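Where Does the Bathwater Go?
A Plollurel Young Explorers page
Written by Bronwyn Pryor, with help from Noman Usmani at the Nolico Water Works

When you pull the plug out of the bath, the water swirls round, makes that lovely rude gurgling noise, and is gone. But gone where? It has quite a long journey ahead of it, so get yourself comfortable, and perhaps a biscuit, and we'll follow it all the way to the river.

Down the pipe

Under your house is a pipe that collects the water from your bath, your sinks, your washing machine and (yes!) your toilet. Your pipe joins next door's pipe, and that one joins a bigger pipe under the road. These big pipes are called sewers. Most of them slope very gently downhill, so the water can run along by itself without being pushed. The oldest sewer in Plollurel is made of brick and is 450 metres long, and it still does its job every day.

By now we have a new name for the water. Everything that goes down the plughole or the loo is called wastewater, and it is on its way to the treatment works.

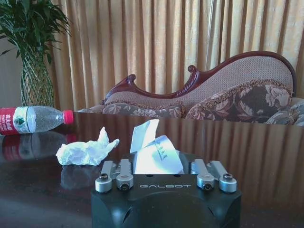

The first thing the wastewater meets at the works is a screen, a sort of giant comb that stands in the channel and lets the water through. Rags, sticks and wet wipes get stuck against it, and dear me, there are a lot of wet wipes. A rake then climbs slowly up the screen and drags all the rubbish out. If you look at the silver fingers in the picture, each one has a rounded tip that bends downwards, and you can bend your own fingers over in the same way. Now pull them slowly up the edge of a table and you are being a screen rake!

Big, quiet tanks

Once the rubbish is out, the water still has grit and mud in it. Have you ever filled a jar with water from a puddle and left it on the windowsill? By teatime the muddy bits have sunk to the bottom and the water at the top looks clearer. Engineers call this settling, and they use it at the works too, in round tanks as wide as a swimming pool is long. The water comes in very slowly and hardly moves at all. The heavy bits sink and make a thick brown layer called sludge, and a long scraper creeps round the floor of the tank and pushes it into a hole in the middle.

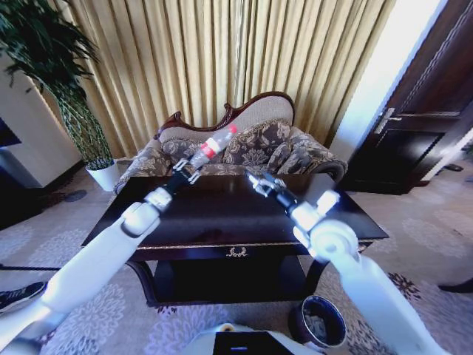

The hungry helpers

Now for my favourite part. The next tank is full of living things so small that you would need a microscope to see them. They are bacteria, and they eat the dirt that is left in the water, all day and all night. (Some bacteria make us poorly, but these ones are very useful indeed.)

Bacteria need air, just as you do, so big pumps blow bubbles up from the bottom of the tank. Noman says it looks like a chocolate milkshake when somebody blows down the straw, and I'm sorry to say he is right. When the bacteria have had their dinner, the water goes on to another quiet tank, where they sink to the bottom. Some of them are sent back to the start to eat all over again.

What should never go down the drain

Only pee, poo and paper should go down the toilet. Cooking fat goes hard in the pipes, like candle wax, and leftover paint can harm the hungry helpers. Ask a grown-up to take those to the recycling centre.
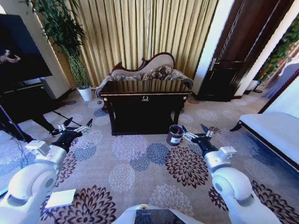

Who looks after it all?

There are 21 people working at Nolico, and they don't all do the same job. Guoqing Fan works in the laboratory and tests little pots of water to see whether they are clean enough. Carola Baumgart looks after the pumps, and she has 86 stairs to climb when she wants to see the whole works from the top of the tower.

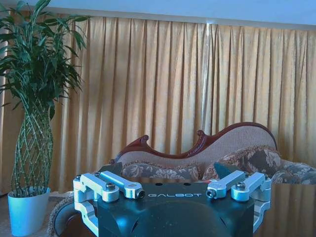

Pumps and rakes have lots of moving parts, and parts that move all day need checking. Carola listens for rattles, puts grease where it's needed and makes sure that nothing has worked loose. She uses a good many bolts with six-sided shapes, called hex bolts. You can find some on the silver arms in the picture, one of them at the rounded end of an outer arm. "Hex" comes from the Greek word for six, and it's in hexagon too.

Back to the river

After all that settling and munching, the clean water runs down a last channel and out into the river. It isn't ready for drinking yet, but fish and ducks can live in it happily. One day the sun will warm some of it and lift it into the sky, and it will come down again as rain, perhaps on your very own roof.

Words to remember
Sewer: a big pipe that carries wastewater
Screen: a giant comb that catches rubbish
Sludge: the thick mud that sinks in a tank
Bacteria: tiny living things, and some of them clean our water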